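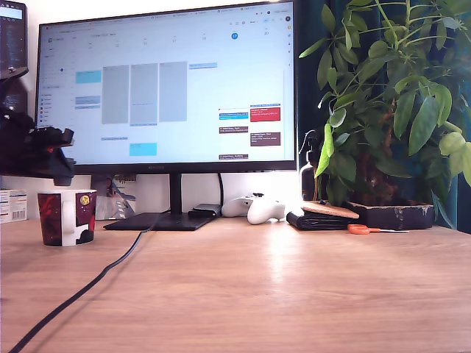
Week view (calendar software)

A week view is a display format used in calendar software in which the days of a single week are set out as side-by-side columns and the hours of the day run from top to bottom. Appointments are drawn as rectangular blocks whose height corresponds to their length. It is one of several standard layouts, along with the day, month and agenda views, and is widely used in offices and home workplaces on desktop monitors.

Layout

The main part of a week view is the grid. A row of day names or dates runs across the top, and the current date is commonly set apart by a filled circle or a change in color. Many programs place a sidebar to the left of the grid. It usually holds a small month calendar and a list of the calendars being shown, each with a colored checkbox that turns its entries on or off. 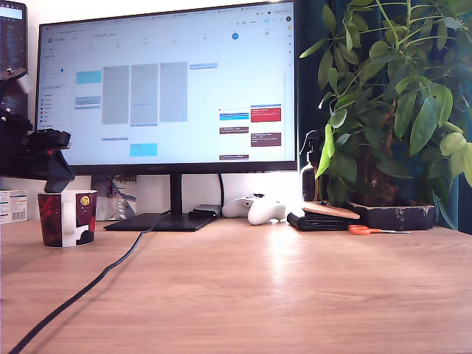 Event blocks and color

Each block takes its color from the calendar it belongs to or from a category chosen by the user. Pale shades such as gray are often given to long, recurring commitments, while stronger colors are kept for single appointments. Events that overlap are narrowed and placed next to each other within the same column – an arrangement that can make titles hard to read on smaller screens.

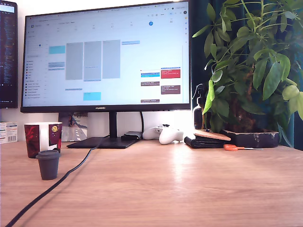

Week view on a desktop monitor, with the current date circled in blue.

Origins

The format follows the printed week-at-a-glance diary, which spread a week across two facing pages. Printed desk planners of this type made in Plelesham divided the working day into half-hour lines and left the weekend a single shared column. Early software versions kept the ruled lines of the paper page. The Mallari planner, a later desktop program, introduced blocks that could be stretched with the mouse, and its users could store up to 2,000 entries in one file.

Use at the desk

A full week view shows 7 columns; a work-week variant leaves out Saturday and Sunday. Wide monitors suit the format because each column keeps enough room for a title and a starting time. The calendar is often left open through the day on the main screen, with other work moved to a second display. 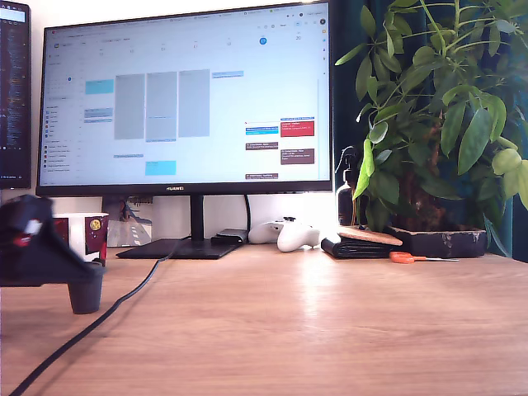

Some users prefer to check the week only in the morning and again before leaving. A workplace survey carried out in Gollstead, with 167 respondents, found the week view to be the most frequently opened layout, followed by the day view. The month view was used mainly for planning vacations.

Limitations

Short events may appear as thin strips with no visible text. Entries outside the displayed hours are hidden until the user scrolls – a common source of missed early appointments.

See also

Agenda view
Chiu planning grid
Desk diary
Time blocking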